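Right, a thread about the robot bench at work, as I've now read one too many cheerful posts about machines taking the dull bits off our hands.

I work at a computer refurbishing shop in Cukbridge. Old office desktops come in on pallets, we strip them, test the parts, and what's good goes out again. Since September two arms have been doing part of the stripping. The project is called Kaewmanee. No idea who picked that.

The pitch was 800 machines a month off our benches and on to theirs. "You'll be freed up for the skilled work." I wrote that down at the time, as I wanted to see what the skilled work would be.

Cables first. By hand you find the clip with your thumb, squeeze and pull. You don't look, you're talking to the person next to you. The gripper has to be brought in over the board and pinch the bundle in just the right spot.
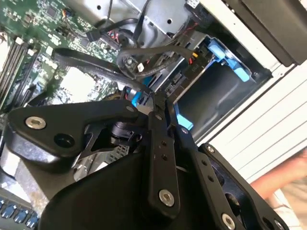

Fingers on the cables. Somebody's hand by the case, bottom right.

Which brings me to staffing. There were 6 of us on strip-down. There are now 2, and the other four went to packing or to the Serport site, which is an hour each way if the bus turns up. Same hourly rate, we were told. Nobody mentioned the bus fare.

What do the two of us do all shift? We load a tower, we take the side off, we stand by. If a cable snags we stop the arm, sort it and start it again. Then we type the reason into Prosa, which has a drop-down list that doesn't include "cable snagged". I pick "other". I pick "other" a lot.

In fairness, my wrists are better. Drive handles all day long is no joke after a few years, and I have had far fewer cut knuckles off the sheet metal. I'd be lying if I left that out.

But I used to learn things from the inside of a case. You'd get to know which models had the awkward latch, which fans rattled, which offices let people eat over the keyboard. New starters picked it up by sitting next to you. Now a new starter would sit next to an arm, and we haven't had one anyway.
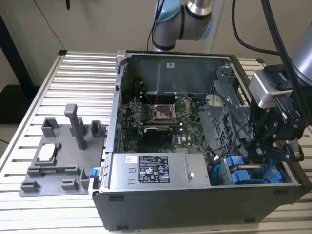

Tower on its side, gripper reaching towards the blue drive handles. Dell on the graphics card.

The number on the board in the canteen last month was 994 machines. Big round of applause. I asked if that counted the ones we finished by hand after a stop, and was told it's "a whole-cell figure" – so yes, it does.

I asked for the split. How many did the arms do start to finish, how many did we rescue? Still waiting. Prosa must know, it has all my "others" in it.

I'm not after smashing anything up. If the arms took the drives and left us the rest, with four people back on the benches, I think it would be a decent place to work. I put that in the suggestion form.

Someone's asked in the replies if they're going to add a third arm. There's tape on the floor where it would go, so draw your own conclusions. Back on shift at two.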